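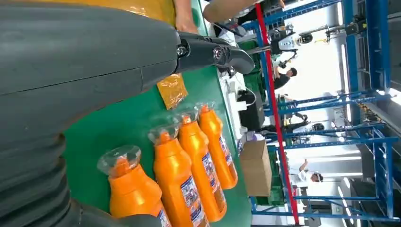
그림 4. 초록색 면 위의 그리퍼

4장. 가정(假定) 점검 절차

프루스홀름(Prusholm) 사고 훈련법은 복잡한 문제도 몇 가지 원리로 풀린다고 약속한다. 이 안내서의 편집을 맡은 나는 그 약속을 다 믿지 않는다. 그래도 절차 자체는 쓸 만한 데가 있으니 아래 순서대로 해 보고 각자 판단하기 바란다.

준비물: 공책 한 권, 필기구, 방해받지 않는 시간 43분. 왜 하필 43분인지는 원저자 타데오 비얄바도 설명하지 않았다.

1. 요즘 붙들고 있는 문제를 한 문장으로 쓴다. 두 문장이 되면 문제가 두 개일 가능성이 높다. 하나만 고른다.

2. 그 문장이 당연하게 여기는 가정을 7개까지 적는다. 네 개에서 막히면 거기서 멈춘다. 억지로 채운 가정은 대개 앞의 것을 말만 바꾼 것이다.

3. 가정마다 '이것이 틀렸다면 무엇을 보고 알 수 있는가'를 적는다. 답이 없는 항목에는 가위표를 한다.

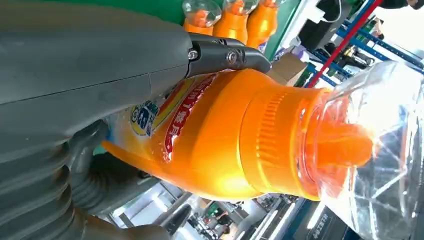

4. 가위표가 붙은 항목을 따로 모은다. 비얄바는 이것을 '근본 원리'라고 부르는데, 나는 동의하기 어렵다. 틀릴 방법이 없는 문장은 원리보다 구호에 가깝다. 일단 보류 칸에 옮겨 둔다.

5. 남은 항목 가운데 하나를 골라 반대로 뒤집고, 처음 쓴 문장을 다시 써 본다. 문장이 그대로라면 그 가정은 결론에 영향을 주지 않는 것이므로 다른 항목으로 되풀이한다.

참고: 인콤베 판 교재에는 수련자 1,526명이 이 단계에서 '사고의 전환'을 경험했다고 나온다. 무엇을 전환으로 쳤는지, 경험하지 못한 사람은 몇 명인지는 적혀 있지 않다.

주의: 결과를 남에게 원인 진단처럼 들이밀지 말 것. 공책에 적힌 것은 자기 생각의 목록일 뿐 세상에 대한 증거가 아니다.

주의: 잠을 못 잤거나 화가 난 상태에서는 3번까지만 한다.

보류 칸의 항목은 5장에서 도밍고 레데스마의 반론과 함께 다시 다룬다.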